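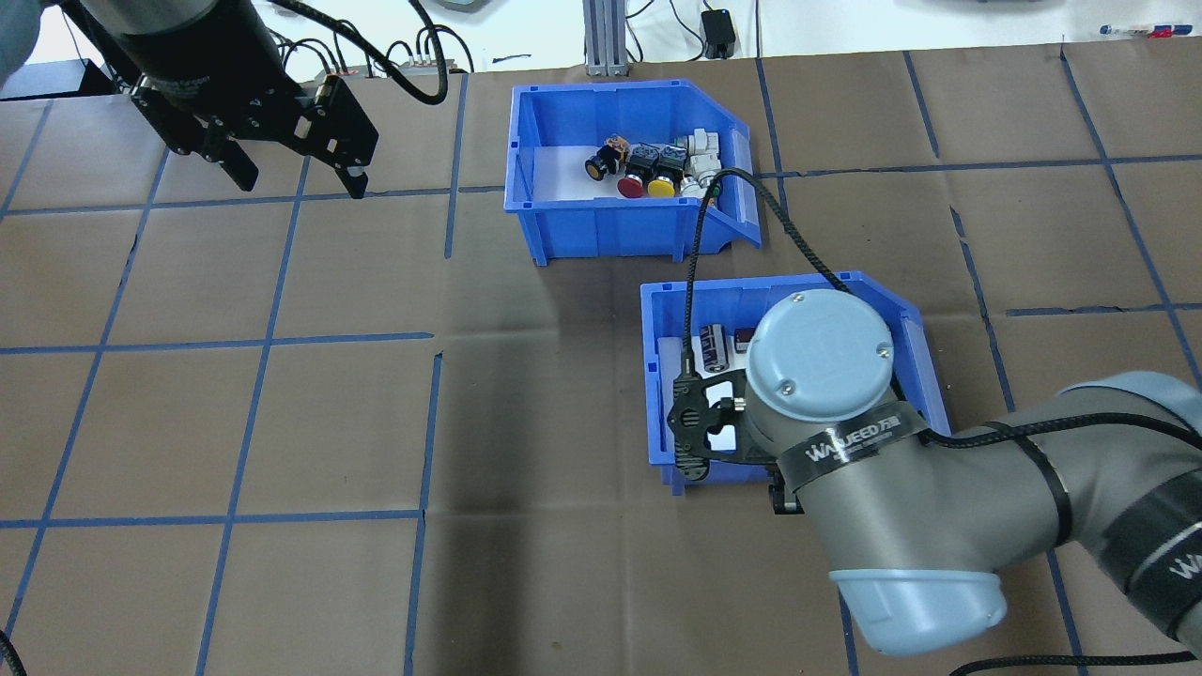

Apr 8, 2026
Plokotcombe workshop, parts bench

Carried on with the odds and ends from Nuscombe this morning, having promised myself in November that they wouldn't see another spring in their cardboard boxes. Well, they have seen a bit of one, but we're getting there, and I'm rather pleased with how the blue bins are working out. I'd been dreading this job for so long that I had forgotten how pleasant it can be to sit with a mug of tea and a heap of switches and simply decide what each thing is.

To recap for anybody picking up the book here: the Nuscombe lot is whatever was in the cupboards when the little panel shop there was cleared, and it came over to us in boxes labelled by whoever had the pen at the time. Box 41 is the one I've been in today. The label says "elec. misc.", and I can't fault it. There were push buttons, capacitors, pneumatic fittings, a handful of contact blocks without their heads, cable glands, two sorts of DIN rail clip (neither of which fits our rail, I tried) and a bag of 1,000 cable ties that has been opened, folded over and sealed with a cable tie. I put that straight on the shelf as it was, as it seemed a shame to disturb it.

The rule I settled on, after a false start, is that buttons and anything else that goes through a panel door live in one bin, and capacitors live in another. My false start was sorting by project, with everything for the Korkurix cabinet together. It sounds sensible until you remember that Korkurix has changed its mind about its own front panel more often than I've changed the tea towels, and every change would mean a trip back through the bins. By kind is better. You go to the bench wanting a red button, and you look where the buttons are.

The blue tape on the brown paper has earned its keep too. I was a bit sniffy about it when it went down (it looked like a lot of tape!) but having squares to work to does stop things creeping. A bin has a place, it goes back in its place, and if something small is lying by itself in a square you notice it, where on the old grey mat it would have sat there until it went up the vacuum cleaner. Please don't peel the corners. The paper underneath comes up with the tape and then we're into a whole new roll.

A word on linings, as I was asked at lunch. The white in the bottom of the bins is there so that dark parts show up. A black capacitor in a blue bin under our lights is surprisingly easy to miss, and I've reached into a bin I'd have sworn was finished with and found one rolling about under my fingers. On white you see it from the door. If you take a lining out to clean it, do put it back flat, as the fittings will find their way under a curled corner and stay there for years.

After lunch I made a start on the small metal bits. I had them down in my head as a ten-minute job, which shows you what my head is worth after a sandwich. The trouble is that so many of them look alike until you turn them over: brass-coloured fittings, plated ones, collars, things with a thread at one end and nothing much at the other. I've been laying each one out and taking it to the thread gauge before it goes anywhere, and only then deciding on its bin. Slow, but I had to redo a whole tray last year when I did it by eye, and I haven't the patience to be that impatient again.
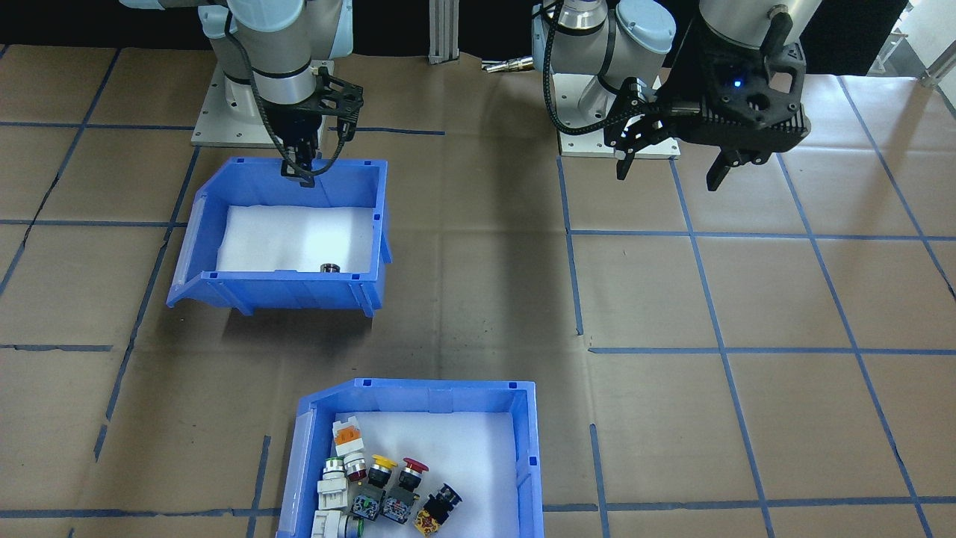 Wouldn't the metal fittings be happier in lidded tubs, came the question across the bench, seeing that the bins are open at the front and anything round is going to make a run for it sooner or later? And could the tubs go by thread size, so that people stop tipping the lot out to find the one they want?

I think that's fair, and I've written it on the board. The open lip is lovely for buttons, as you can get your whole hand in and the buttons are too lumpy to go anywhere, but I wouldn't want to carry a bin of little round fittings down the corridor. So, the plan as it stands: fittings get measured here, sit in a blue bin while I'm working on them, and go into tubs at the end of the day. Cuevas had some shallow tubs with a clip lid when we last ordered, and I'll ask whether they still keep them. I'd like the clear ones. I know the frosted ones are cheaper, but you end up opening every tub in the rack, and then what was the point of the rack.

By thread size is right as well, with the size written on the lid and on the side, in marker, large. My own handwriting is the weak link in this scheme, so if somebody with a neater hand would like to do the labels I'd be very grateful and will supply biscuits.

Back to the buttons, which are my favourite part of all this. The mushroom heads want setting down so that the cap takes no knocks, and the contact blocks should stay on if they came on. I did pull a few apart in the morning thinking they'd stack better, and they do, but then you have heads in one place and blocks in another and an unhappy person at the panel trying to marry them up again. Leave them together. Colour I don't mind about, and they can be neighbours in the same bin quite happily, as you can tell them apart at a glance.

Capacitors: check the sleeve for splits, look at the end for any bulging, and read the markings before you put it down, with the glasses on. Anything doubtful goes in the tin by the sink and I'll look at it with the meter when there's time. Please don't put doubtful ones back in the bin "for now". I have been caught out by my own "for now" too many times. If they won't stand up, let them lie, they come to no harm on the lining. 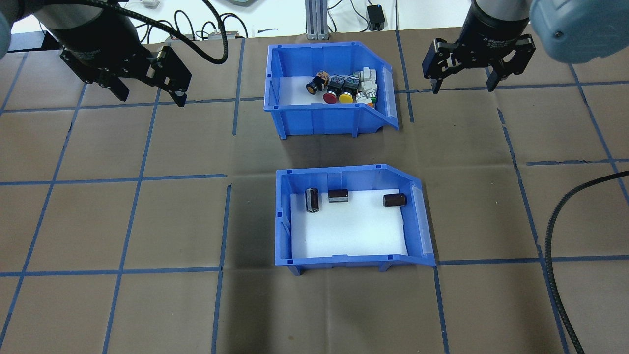 Buttons in the rear bin, capacitors in the front one, Plokotcombe parts bench.

Something I want to remember for next time is to leave a bit of bare paper between one bin and the next. When I had them pushed right up together on the old bench, parts would hop from one to the other whenever I was clumsy, and I'm clumsy most afternoons. A little strip between them gives the strays somewhere to land where they can be seen and put back.

Still to do, in no special order:

Measure the rest of the fittings from box 41.
Ring Cuevas re clear tubs, and ask what they charge for spare lids.
Look out the Korkurix panel drawing and see which buttons it wants this month.
Find the missing blade for the label cutter. It was in the second drawer in November, I'm almost sure of it.
Stock sheet: page 5 is still the old list from before the move, needs crossing through.
Blue tape is getting low, as is the tea.

Box 42 is under the bench and rattles. I haven't looked.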